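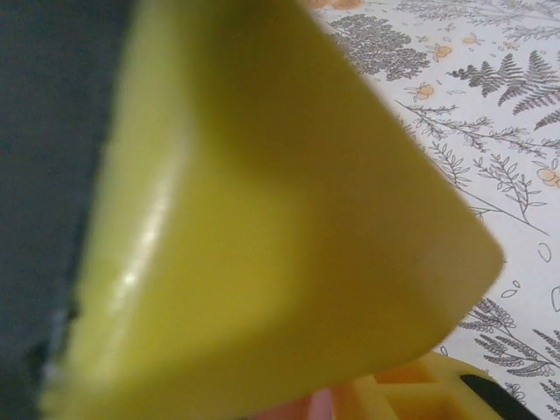
4. Comparing two grippers on the same arm

This section covers swapping between the Dritano parallel gripper and the Nilatia soft-pad gripper and running the same set of picks with each. Read section 3 first if the wrist camera has not been calibrated. The steps are the same for both grippers unless a note says otherwise.

Before you start

You need the arm bolted down, the Basby controller at firmware 388 or later, both grippers, the 4 mm hex key and the parts you plan to pick. Use the same parts, the same surface and the same lights for both grippers. A patterned cloth is fine as long as it stays flat.

CAUTION: Press the stop button and wait for the arm light to go out before touching the tool flange. The fingers can close when power comes back.

Fitting the gripper

1. Send the arm to the Service pose from the controller menu.
2. Press the stop button.
3. Unplug the gripper cable at the wrist. Pull on the collar, not the wire.
4. Loosen the four flange screws with the hex key and lift the old gripper off.
5. Line up the pin on the new gripper with the slot in the flange.
6. Tighten the screws a little at a time, working corner to corner.
7. Plug in the cable and turn the collar until it clicks.
8. Release the stop button and choose Tool > Detect.

If the controller shows error 1025, it has found a gripper but has the wrong profile loaded. Choose Tool > Profile, pick the right name and run Detect again.

NOTE: The camera bracket stays on the wrist during a swap. If you bump it, repeat the calibration in section 3.

Checking the camera view

9. Open the live view and close the fingers slowly on one part.
10. Check that you can still see some of the work surface past the part. Large parts held close to the lens will cover much of the view and will be out of focus.
11. If the part hides the place where you want to set it down, turn the wrist or grip the part nearer one end. Save this as the new grip pose.
12. Leave the focus set for the work surface. Refocusing on the held part makes the surface markers hard to find.

NOTE: Smooth plastic can show a bright spot of glare. Move the lamp to the side before changing the exposure - a lower exposure makes dark fingers hard to tell from their own shadow.

Running the comparison

13. Set grip force to Low and speed to Medium.
14. Load the pick list and enter 30 for the number of tries.
15. Press Start. Keep your hands outside the marked area until the arm stops.
16. For each try, mark the result as Held, Slipped or Missed on the controller screen.
17. Save the log under the gripper name.
18. Swap grippers and repeat from step 1. Do not change the pick list between runs.

CAUTION: Do not raise the force above Medium for hollow or thin-walled parts. The Dritano fingers are hard and can crack them.

Reading the results

Look at Slipped and Missed separately. Slips point to the pads or the force setting. Misses usually mean the grip pose or the camera calibration is off, and changing grippers will not fix that. If both grippers miss on the same part, go back to step 11 for that part and run it again.

Wipe the Nilatia pads with a damp cloth after every run and let them dry before the next one. The Dritano fingers only need wiping when they look dirty.

Send logs and questions to Ingrid Halvorsen in tool support. Include the firmware number and the profile name.

Reading time: 4 minutes
Last updated: June
Macedo Tool Support | Contact us | © Macedo | Back to top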